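Looking after the Pelleo arm: your questions answered

Last updated December 23, 2018

I'm Annick Rolland and I look after the kitchen cell at Homovska, both the real one downstairs and its simulated copy. I get asked the same things in the corridor most weeks, so I've put my answers in one place. If something's missing, come and find me (or leave a note on the cell door, I do read them).

Which arm do these answers cover?

The white one with the parallel gripper, which we all call Pelleo. The older Cairns arm has its own page, which Didier Tessier keeps, and please don't mix the two up! The joint limits are different and so are the bolts.

Do I really have to warm it up first?

Yes please. Run the slow loop before you load any job of your own. It takes each joint through most of its travel at low speed, and it gives you a chance to stand there and listen. I have caught two dodgy wrist bearings just by listening with my coffee in my hand. If you hear a tick that comes round once per turn, stop and tell me, even if the job seems to run fine.

How do I set the home position?

Send the arm to home from the menu, then look at the witness marks on the joints. If they line up, you're done, go and have fun. If one is out, don't nudge it by hand and hope for the best. Open the service menu, pick the joint, jog it until the marks meet and save. Then power down completely and start again, as the controller only reads the new value at start-up. I forgot that last bit for most of my first June here and drove poor Raphaël Boyer up the wall.

What should I check before trying a new pick?

I always try it in the simulated kitchen first. My list goes like this:

1. Load the kitchen and make sure the arm's base is where the job file says it is.

2. Open and close the gripper once in free air. Both fingers should move together.

3. Bring the gripper down to the object slowly and stop at the tips. This is where I look hardest at the elbow, and with something small on the counter I find the fingers take all your attention while the rest of the arm goes wherever it likes. The black appliance with the three knobs sits right behind the elbow, so have a good look from a second angle before you call the path clear.

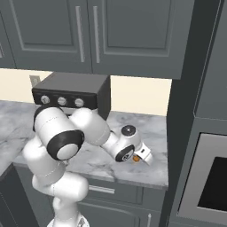 4. Close on the object, lift it a little and hold. If it slips, sort out the grip before you touch anything else in the job.

5. Save the run under your own name. "test_final_new" is not your name, Loïc.

It worked in simulation and misses on the real arm. Why?

Nine times out of ten it's the tool offset. Somebody has swapped the fingers and the file still has the old length in it. Measure from the flange to the tips, type it in, try again. The tenth time it's usually the base, which can creep if the mounting bolts weren't done up properly. Check those with the torque wrench, then put the wrench back in its drawer (I know how many people borrow it!).

How often does it need servicing?

We do a small service every 435 hours of running and a big one every 1,843. I know those look like odd numbers. They came out of our own logbook, after Eugénie Masson went through all the old entries and worked out when things tended to start grumbling, and we've stuck with them.

The small service is a wipe down, a look at the shell seams, the bolts and the cable, and fresh finger pads if they've gone shiny. The big one means taking the wrist caps off, and I'd rather you didn't do that without me or Didier there.

What can I clean it with?

A soft cloth, barely damp, and that's it. No solvent on the white shells, it turns them cloudy. Work round the seams gently and don't push grit into them. Power off first, obviously, and wait 30 seconds before you put your hands anywhere near the joints.

The gripper won't close all the way. Is it broken?

Probably not. Look for a crumb of something in the slide first. Then check the force setting, which goes back to its lowest value whenever the controller is reset. If neither of those helps, the fingers may have gone on the wrong way round, and I've done that one myself more than once.

Where do spare parts come from?

Ollodska supplies our finger pads, caps and cables. Loïc Cordier places the orders, so give him the part number from the label and not "the round black bit". Anything over 800 euros has to go past Raphaël first, and he likes a day or two to think about it.

Can I move the arm by hand?

Only in hand-guide mode, with the pendant in your other hand. If it feels stiff, let go and check the mode again before you try any harder.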